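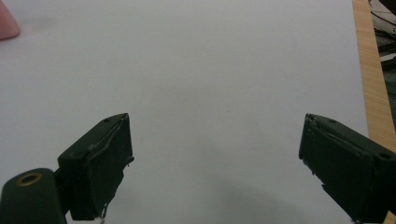
Start with a bare, pale surface

I'm going to be very keen about soap dishes for the next few minutes, so bear with me! Before you sort out anything by the basin, take everything off, wipe it down with warm water and a drop of vinegar, and dry it with an old tea towel. Soap scum hides beautifully on white and pale grey. Run your palm across and you'll feel the bits you missed (there are always bits).

Pick a dish with holes

A bar that sits in its own puddle goes to jelly underneath, and then you're scooping it up with a fingernail. What you want is a dish with drainage holes and a few raised bumps, so the air gets under the soap. A foot helps too, as the water needs somewhere to go.

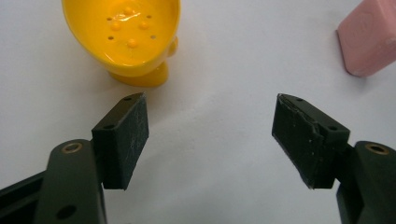
I'd also choose a colour that makes you smile. Mine before this was a sad beige thing from the market in Wurkusstead, and I never once felt like cleaning it. Bright plastic is cheap, doesn't chip when it lands in the sink, and shows you at a glance when it wants a rinse.

Rinse the dish once a week. Tip out the water, go round the holes with an old toothbrush or a cocktail stick, then give the underside a quick scrub as well. If you have hard water, soak it for an hour in 300 ml of warm water with a good splash of white vinegar. Our water in Wurkusstead is dreadful and this still shifts it!

Let the bar dry out

New bars last longer if you unwrap them and leave them in the airing cupboard for a few weeks. Alžběta Malý put me on to this, and she had a whole shelf of them on the go last December. Lay them on a flat surface with space all round and turn them now and then.

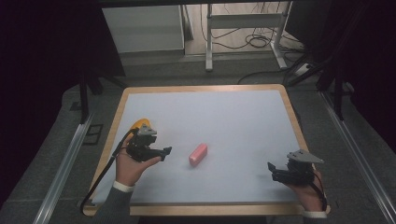
One pink bar, and plenty of table to work on.

Chalky corners are fine, by the way. It's only the surface drying, and it washes away the next time you lather up. If the bar has cracked right through, wet both halves, press them together firmly and leave them overnight.

Save the slivers

Keep a jam jar for the thin ends. Once you've got 76 g or so, grate them, add a little hot water and stir to a paste. It's lovely for collars and cuffs, and for muddy gardening gloves.
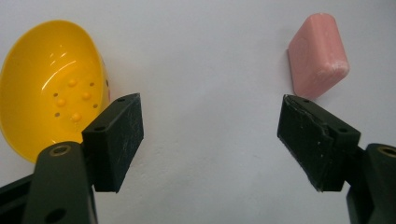
Yellow dish with its bumps and drainage holes, and a pink soap with a chalky corner.

Next job on my list is the washing-up brush pot, which has a puddle of its own at the bottom. A few pebbles in there lift the bristles clear, and you can boil the pebbles when they get slimy.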